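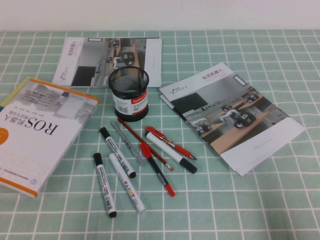 Velis Opens Registration for Fall Desk Workshops, Expands Free Supply Drive

GRULIRURA, 2026-10-10 — Velis, a nonprofit that runs study rooms for adults and teenagers, will hold a new series of desk workshops this fall at its Sirko Street study room. The workshops teach people how to set up, clear and keep a small working table at home, using things they already own. Registration is open now and the sessions are free.

The series was put together after a survey of study room members last spring. Velis received 489 replies. The most common complaint had to do with space. Many members said they study at a kitchen table or a shared table in a bedroom, and that books, course brochures and pens pile up on it between sessions.

"People told us they sit down to study and spend the first part of the evening moving things," said Nadiia Mykhailiuk, program director at Velis. "We wanted a class that deals with that and nothing else. You bring what is on your table, and you go home with a plan for it."

Each workshop lasts two hours and has room for 20 people. Tables in the study room are covered with a cloth before class, and every participant works at one place for the whole session. The practice set includes a thick paperback, printed brochures, pens and a mesh pen holder. Members may use the practice set or their own materials.

The first hour covers sorting. Participants take everything out of the pen holder and lay the pens flat on the cloth, then test each one on scrap paper. Pens that write go back in the holder. Dry ones are thrown out, and doubles go in a box for the supply drive. Printed material is sorted next. Books in use stay on the table, brochures are read once and either filed or recycled, and anything that belongs to another person in the home goes back to that person.

The second hour is about placement. Instructor Ha-rang Cho asks participants to sit down with a notebook open before they put anything back, and to mark the space their arms need. Books and holders then go outside that space.

"A grid cloth is handy for this, so I use one," Cho said. "You can see right away how many squares your notebook takes up, and you stop giving them away to brochures. At home a sheet of wrapping paper does the same job."

Cho has taught study skills at Velis since the Sirko Street room opened. She will lead all of the English-language sessions. Rostyslav Nazarenko will lead sessions in Ukrainian, and a short printed guide will be handed out in both languages. Members who are studying from textbooks in other languages are welcome in either group. The class does not deal with the content of the books.

Velis is also expanding its supply drive, which gives pens, pencils, notebooks and desk holders to students who ask for them. The goal for this year is 3000 items. Donations can be new or used, as long as they work. Mesh and plastic pen holders are in short supply — the drive ran out of them in its first week last year — and are especially welcome. Velis cannot accept glue, paint, scissors or opened correction fluid.

The office supply shop Ustia will serve as a second drop-off point. Donors can leave items in the box beside the front counter during store hours. The shop has also agreed to store boxes in its back room until they are sorted.

"We had the shelf space, and people were already asking us where they could take their spare pens," said Radymyr Zakharchenko, who manages the shop. "It made sense to put a box out."

Hala Akl, who coordinates the supply drive, asked donors to test pens before they bring them in. "Last year we spent whole evenings scribbling," she said. "If you can do yours at home, we can pack faster. Please take the rubber bands off, too. They stick to the barrels after a while and we have to scrape them."

Technical books and manuals can be donated at the study room but not at the shop. They should be complete, with covers attached. Books with handwritten notes in the margins are accepted. Product brochures and catalogs are not, with the exception of those that come with a course a student is taking.

Registration and details

Workshops run through October and will continue after that if there is a waiting list. To register, ask at the front desk of the Sirko Street study room or leave your name on the sign-up sheet by the door. Participants under 14 should come with an adult. The room is on the ground floor and has step-free access from the parking lot.

About Velis

Velis runs study rooms, evening classes and a supply drive in Grulirura. Membership is free and open to anyone who lives or studies in town.

Press contact: Nadiia Mykhailiuk, Velis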